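Getting the House Ready for Cold Weather

The geese went over Drernow on Tuesday, low enough to rattle the dog, and that is my signal to quit pretending it is still fall and get on with the winter jobs. I have written some of these up before, but every November I get asked again, so I'll put them all in one place this time and you can print it and stick it on the refrigerator.

Start with the doors, as that is where most of your heat goes in an old farmhouse like ours. Wait for a windy evening, wet the back of your hand and run it slowly down the edge of the door. You'll find the leak in no time. Foam strip from the hardware counter at Jacobs is what I use, and please do wash the frame with a little vinegar and water first and let it dry, or the strip will be on the floor by Christmas (ask me how I know!). For the back door, where everybody comes in with boots on, I sewed a long tube out of an old pair of jeans and filled it with dry rice. It is heavy enough to stay put and the cat likes it too.

Boots, now. Wet felt liners should come out of the boot the minute you are in the door. Stuff the boots with crumpled newspaper, change the paper before bed, and stand them near the register but never on it. I ruined a good pair that way the first winter we farmed near Gesov, and the smell of hot rubber stayed in the curtains until seeding time.

If you store your own potatoes and carrots, go through them every couple of weeks. One soft potato will take its neighbors with it. Carrots keep best for me in pails of barely damp sand, tops twisted off, not touching each other. Onions want to be somewhere dry and airy, well away from the potatoes, and I hang mine in old nylons with a knot between each one. My mother put up 80 quarts of something or other every year, and she never would trust a jar she hadn't tapped on the lid with a spoon. I still tap mine, and if a lid flexes when I press it, out it goes.

Wood floors suffer once the furnace runs day and night. The boards shrink, the cracks fill up with grit, and then every chair leg turns into a piece of sandpaper. Vacuum along the boards with the soft brush, wipe with a cloth you have wrung out as hard as you can, and keep a pan of water on the radiator if you have one. Felt pads under the kitchen chairs are worth every penny, but do turn the chairs over now and then and pick out the hair and crumbs that collect around them. 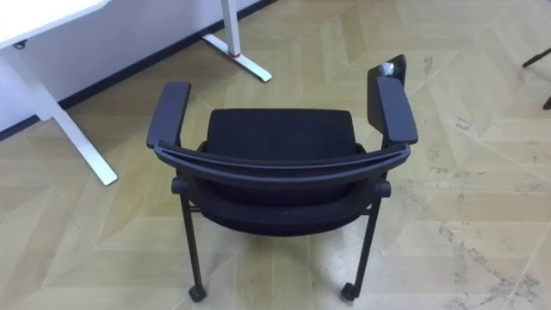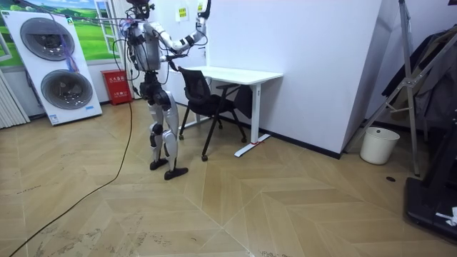 Upholstery gets dusty faster in winter too. I go over ours with a barely damp rubber glove, always stroking in the same direction, and the lint rolls up into little sausages you can pick off. My neighbor over at Skovisine swears by a window squeegee for the same job, and I tried hers and it does very well on the flat parts.

Last thing, the car. Put a blanket, a candle in a coffee can, matches and a bag of raisins in the trunk before the first real storm. Check the matches every year, they do go damp. I keep 8 dollars in quarters in the glove box as well, left over from the days of pay phones, and mostly it goes for coffee when I'm in town.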